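Household chore automation

Household chore automation is the use of machines to carry out domestic work such as laundry, dishwashing, tidying, bed-making and the wiping down of things that were wiped down yesterday. The term is usually extended to the humbler end of shop-floor work (kitting, bin picking, shelf facing), on the grounds that a machine able to find a sock under a bed can probably find a bracket in a tray. As of the most recent trials the reverse has not held.

The field is as old as the appliance industry and has been five years from completion for most of that time.

Contents
1 Scope and terms
2 Early machines
3 Laundry
4 Kitchens
5 Shop floors
6 Learning from people
7 Assessment
8 See also

Scope and terms

Writers on the subject distinguish between appliances and chore robots. An appliance does one job inside a box, and a person brings the job to the box. A chore robot is expected to leave the box and go looking for the job. By this definition the dishwasher is an appliance, and loading the dishwasher is an open research problem.

Napaporn Wattanapong, whose survey of domestic trials is widely cited in the area, proposed a third category, the "attended robot", for machines that work only while an adult stands next to them. She placed most of the chore robots then on offer in it. Manufacturers have preferred the word "collaborative".

Early machines

The washing machine, the vacuum cleaner and the electric kettle absorbed a great deal of labour without knowing where anything was. The robot vacuum, the first mobile household robot to sell in large numbers, knew slightly more, and remains the field's standard success. It works because floors are flat and dirt does not need to be put back in a particular drawer. Owners commonly prepare for it by picking up cords, toys and socks beforehand, a chore that did not previously exist.

Robotic lawnmowers followed a similar course outdoors. Window-cleaning robots exist and have their admirers.

Laundry

Laundry is generally treated as the benchmark chore. Washing and drying were mechanised long ago; sorting, folding and putting away were not. Cloth has no fixed shape, hides its own corners and looks different each time it is dropped. A folding machine therefore spends most of its effort establishing what it is holding.

The Duvby folder, a cabinet-sized unit, handled shirts and tea towels that had been clipped to it by hand. Reviewers noted that clipping a tea towel took longer than folding one. Fitted sheets were excluded by the manual, in a passage that many readers found sympathetic.

Later systems used two arms and learned controllers. In the Dultdale laundry trial a two-armed machine was given 364 mixed garments over the course of a Saturday. It folded 94 of them to a standard the organisers described as "cupboard-ready". Of the remainder, most were returned to the basket as uncertain, and 16 were found folded together in pairs, one garment inside the other, very neatly. The organisers called the result encouraging. The household that hosted the trial has not published its view.

Kitchens

Kitchen work combines breakable objects, wet hands and sharp edges, and is performed in rooms designed for people of average height who can see around corners. Three problems recur in the literature.

Clearing the table requires deciding whether a cup is finished with, a question on which members of the same family may disagree.

Loading the dishwasher requires a theory of how it should be loaded. No agreed theory exists, even between spouses, and systems trained in several homes have been reported to combine the worst habits of each.

Putting away requires knowing where things live. The plastic container cupboard, where lids and bases are kept apart by tradition, is regarded as unsolved.

Transparent objects remain hard for most depth cameras, so glasses are often dealt with last or not at all. Demonstration videos tend to feature coloured tumblers.

Shop floors

Factories have used robots for decades, though largely for work in which every part arrives in the same place facing the same way. The chores around that work, such as emptying the offcuts, restocking the fasteners or cutting open the cartons, have stayed with people. At Jernham, a supplier of flat-pack hardware, a picking arm was installed in January to fill bags of screws and hinges. It reached 950 bags on its best shift, and staff were pleased with it. The cartons it drew from were opened by hand, the tape removed by hand, and the occasional stuck hinge freed by a worker with a broom handle, since retained as a permanent fixture of the cell.

Mingxuan Cai has argued that shop-floor figures flatter the machines, as the count usually begins once the parts are already in the tray. Cai's own method starts the clock when the truck is unloaded and stops it when the floor has been swept. Few suppliers have adopted it.

Learning from people

Writing rules for every sock having proved slow, much recent work has turned to demonstration: a person does the chore, the movements are recorded, and a model is trained on the recordings. One way to do this is to steer a robot remotely, which is accurate but requires having the robot in the room. Another is to give the person a hand-held gripper, similar to the one the robot will use, and let them get on with it. The second approach is cheaper and copes better with stairs.

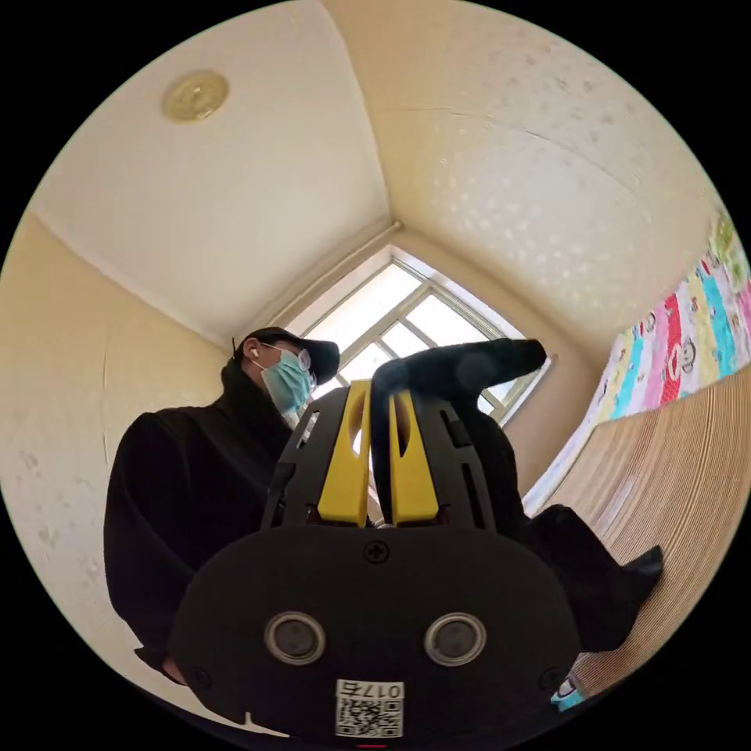

A hand-held gripper with two yellow fingers, held in a small room.

The hand-held tool obliges its user to work under something like the robot's own handicap, with two stiff fingers and no sense of touch at the tips. People adapt to this within an hour or so and become good at jobs they could have done faster bare-handed. It has been pointed out that the automation of housework has thus begun by having more people do housework, more slowly. Supporters reply that a sleeve pulled straight once, if recorded well, need never be taught again. Critics ask which sleeve.

Variety matters more than volume in such recordings. The Zeng collection, gathered in ordinary homes, was found to be more useful than a larger set made in one laboratory kitchen, where the counter was always clear and the drawers all opened. Models trained on the laboratory set performed well in the laboratory.

Assessment

Opinion is divided on whether machines can be said to do chores yet. The favourable view is that individual steps (grasping a mug, wiping a surface, closing a drawer) are now performed often enough to be dull to watch, and that the remaining difficulty lies in stringing them together. The less favourable view is that stringing them together is the chore.

Reliability is the usual sticking point. A machine that puts away nineteen plates in twenty is impressive in a paper and expensive in a kitchen. Wattanapong's survey also recorded "supervision minutes", the time a person spent watching, rescuing or apologising to the machine. In several of the homes visited this exceeded the time the chore would have taken. Respondents nonetheless asked to keep the robot in a majority of cases, some of them citing the company.

Cost estimates vary with whether the floor space is included.

See also

Dishwasher loading disputes
Fitted sheet
Mobile manipulation
Robot vacuum
Teleoperation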